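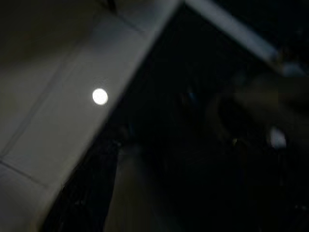
What did the first year of equipment cost you?

"It came to 3,911 francs all in, and I can tell you where every one of them went, because I kept the receipts in a biscuit tin and then, one wet weekend in May, I sat down and typed them all up," says Regula Steiner, who looks after buying for Unum, a small workshop that trains and tests robot arms on household jobs. She had planned on a good deal less. The arm itself was on a lease from Söderlund and came out of a different pot, so what she calls her own money, the everyday money, was meant for everything around it.

And there is such a lot around it! We had our coffee on a Tuesday, and by the time the pot was empty she had got through mounts, chargers, spare gripper pads, the lamp she regrets and the extension leads she bought twice. The single largest line was 1,855 francs for wrist cameras and the parts to fix them on with, and she still feels a little sore about that one, as she had put down half as much in her first draft.

"I priced the camera," she says. "I didn't price the bracket, or the cable that is long enough to go round the elbow without pulling, or the second cable for when the first one gets pinched. My sister fits kitchens and she laughed at me. She said it's always the hinges."

Her method these days is a plain one. Each job the arm is going to be tried on gets its own sheet of paper, and on that sheet goes everything the job will use up or wear out, right down to tape. Only when the sheets are done does she add them together, and only then does she ring Cedell, the supplier she has settled on for the small parts. She used to begin with the catalogue, which she describes as going to the baker's hungry.

The household things themselves she hardly budgets for at all. Bottles, tubs, boxes and bags come in with people's shopping, and a good deal of it is kept for a while and handled until it's past handling.
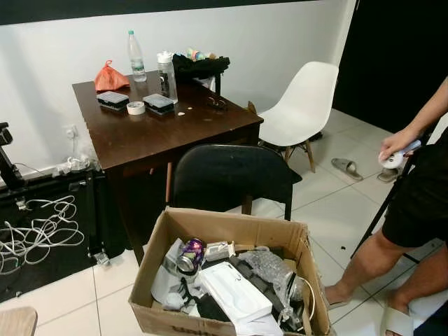
How do you decide what to replace and what to keep going?

"I ask how long we'd be standing still if it broke," she says. "If the answer is an afternoon, we keep going with it. If it's a week, I buy the spare now and put it on the shelf, and I don't let anyone talk me out of it."

That rule came out of a rather miserable stretch in the autumn, when one gripper finger cracked and the new one took 22 days to arrive. The lease carried on being paid, of course, and two people who had set aside their time for the trials ended up sorting old recordings. The part was cheap. She had simply thought of it as something that would last, and she tells the story against herself quite cheerfully now, though I gather it was less cheerful then.

So there is a shelf, and the shelf has a budget line of its own, and every quarter she goes along it with a pencil. She also holds back 10 per cent of the year's money until the last three months. Her colleagues grumble about this every summer and come to her for it every October, and last year it went on a second charger and a better stand.

I asked about the next big purchase. Bruruslow has offered the workshop a two-armed set on a trial lease, and she is tempted, I think, more than she wanted to let on. But she has asked them for the price of the feet, the cables, the delivery and the visit from the fitter, each written out separately, and she won't take the matter any further until she has it.

"They sent me a very nice brochure," she says, pouring out the last of the milk. "I've written back and asked for the list."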